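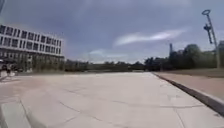

2023-08-04

Joint filler trials, day book, Bunstead shed.

Back at the bench after the week of rain. The May batch of samples has now had its full stint on the rack outdoors and I can't put off cutting them up any longer. Debora Martinelli has been asking for the numbers in that very patient way she has, so numbers she shall get.

Recap for whoever reads this after me, probably me. We are comparing the Wokent filler (grey, pours like custard) with the Esteves one (also grey, pours like custard left in the fridge). Both go into sawn joints between small concrete blocks, cast here, cured under wet sacking. The question is which one lets go of the concrete first when the blocks shift.

Morning: pulled 4 pairs off the rack, two of each filler. Labels on the Wokent pairs still readable. Labels on the Esteves pairs had been written by me in the pen marked "permanent", and had gone. Sorted them out from the notches on the back, which I cut in May and was mocked for. I would like that noted.

Brushed the joints out with the stiff nylon brush. Do not use the wire one. It scratches the filler along the edge and then you spend an hour under the lens admiring a crack you made yourself. See entry from May, which I have no wish to reread.

Pull test, slow setting, jig bolted to the heavy bench this time:

Wokent A: opened 6 mm, then tore down the middle. Both faces still coated. Good.
Wokent B: opened 7 mm, same tear. Good, and slightly smug about it.
Esteves A: opened 4 mm, peeled clean off the left block in one strip.
Esteves B: opened 2 mm and peeled. Then the clamp slipped, so I don't trust the 2. Redo with a fresh pair.

Clean peeling on the Esteves pairs makes me suspect dust in the joint before pouring more than the filler itself. I rinsed the Wokent blocks after sawing. Did I rinse the others? The day book says "blocks prepped". Thank you, past self, very full.

Looked at the peeled face of Esteves A under the lens. Fine pale powder stuck to the back of the strip, more of it towards the bottom of the cut, where you'd expect saw slurry to settle and dry. Put the strip in a bag and wrote on the bag in pencil.

Afternoon: sawed new blocks for a repeat. Half rinsed and blown out with the air line, half left mucky on purpose, both fillers in each. Primer on none of them, as Debora wants that kept for the next round. The saw blade is getting tired and wanders to the right near the end of the cut. Have asked for a new one. Have been told one is on order, as it was in May.

The Odesa mixer stuck again on its lowest speed. Switched it off at the wall and on again, which cured it until I turned my back. Finished the last pour by hand with a stick.

To do:
Pour dates on every block, in scratch marks, no pens.
Shim for the clamp.
Ask Debora whether she wants the slipped result in the table or in the bin.
Sacking needs wetting before I lock up, and again first thing.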